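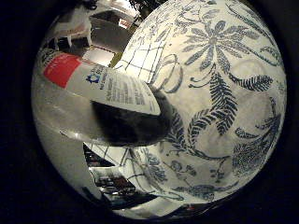 Bottle against the painted vessel, wrist camera view.

Frequently Asked Questions: Quintero Manipulation Project

Last updated 01/02/2024

General

What is the Quintero project?
Quintero is a student project in robot manipulation. Students teach a robot arm to handle household objects by recording demonstrations and training a control policy on them. The project runs inside the Trustila robotics club and can be taken for course credit or as a plain club activity.

How long does it last?
One cycle starts in November and ends with the spring demonstration. Students who join after the start of a cycle are placed on an existing team and are not given a task of their own until the next one.

How large is a team?
A team has 4 students. Two work on recording, one on data checking and one on training. The roles rotate every three weeks. Teams may change the order of the rotation but may not skip a role.

Do I need programming experience?
You need enough Python to read a file, loop over its contents and plot a column. Students who have not used a command line should complete the Cultedlow exercises first. They take two evenings and are found in the shared folder under "Start".

Do I need to know linear algebra?
It helps for the calibration unit. The recording unit can be done without it.

Is there a fee?
Club membership covers the use of the lab. Students pay for their own notebooks and for any objects they want to add to the object set.

Recording

Why does the camera sit on the wrist?
A wrist camera keeps the contact point in view when the arm moves. A fixed camera often loses it behind the arm or the hand. Teams may add a fixed camera for their own review, but its video is not used in training.

Why are the pictures round, with black corners?
The lens is a fisheye. It projects a circle onto a rectangular sensor, and the part outside the circle receives no light. Leave the black area in the files. The loader masks it out, and cropping by hand shifts the image center and makes the calibration invalid.

Straight edges look bent. Is the lens faulty?
No. Door frames, shelves and window bars all curve near the rim. The effect is smallest in the middle of the circle, so keep the object you are working with close to the middle where possible.

How many demonstrations does a task need?
The minimum for a first training run is 350 accepted demonstrations. For the final demonstration the requirement is 700. Rejected recordings do not count toward either number. Keep them in the "rejected" folder with a one-word reason.

What counts as one demonstration?
One demonstration starts with the hand open and away from all objects. It ends with the hand open and away from all objects again. Recordings that start with an object already in the grip are rejected by the checking script.

Which objects may be used?
Anything that fits the hand, has no sharp edges and weighs less than the limit printed on the task sheet. Bottles, bowls and boxes are the usual choices. Glossy and transparent objects are allowed and are encouraged in the second half of the cycle. They are harder for the policy because highlights and reflections move when the camera moves.

Can patterned surfaces be left in view?
Yes. A floral print or a painted glaze gives the tracker more points to follow than a plain white wall does. The problem case is a pattern reflected in a glossy object, which the tracker may follow as if it were fixed. If the position estimate drifts, move the object away from the window side and record again.
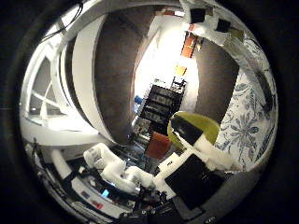 Should the room be cleared before recording?
Clear the area within reach of the arm. Shelves, cables and equipment outside that area can stay where they are. A policy trained only in front of an empty background tends to fail when the background changes, so some clutter is useful. Cables must not hang where the arm or the hand can catch them.

Does daylight matter?
It does. Bright windows cause the camera to lower its exposure, and dark objects then lose detail. Record each task at different hours and write the light condition in the log as "day", "mixed" or "lamp". Do not use other words, as the script reads this field.

Data and files

Where do the recordings go?
To the Nedard server, in the folder with your team number. Upload on the day of recording. Local copies may be deleted once the checksum has been confirmed.

How are files named?
Task, underscore, team number, underscore, running number. No spaces and no accents. The running number is never reused, even if a recording is rejected.

A file shows the year 1994 as its creation date. Is it damaged?
Usually not. The recorder clock resets when its backup cell is empty. Replace the cell, set the clock and run the "fixdate" script on the affected files. The video and the arm positions share one counter and stay aligned.

Can I use the recordings in my own report?
Yes, if the project is credited by name. Recordings in which a person can be recognized need that person's written consent.

Safety

Who may switch on the arm?
Any student who has signed the safety sheet, with a second signed student in the room. One of the two stays at the stop button while the arm is powered.

What should I do if the arm stops during a recording?
Do not push it by hand. Save the log, cut the power, remove the object and restart from the home position. Mark the recording as rejected with the reason "stop".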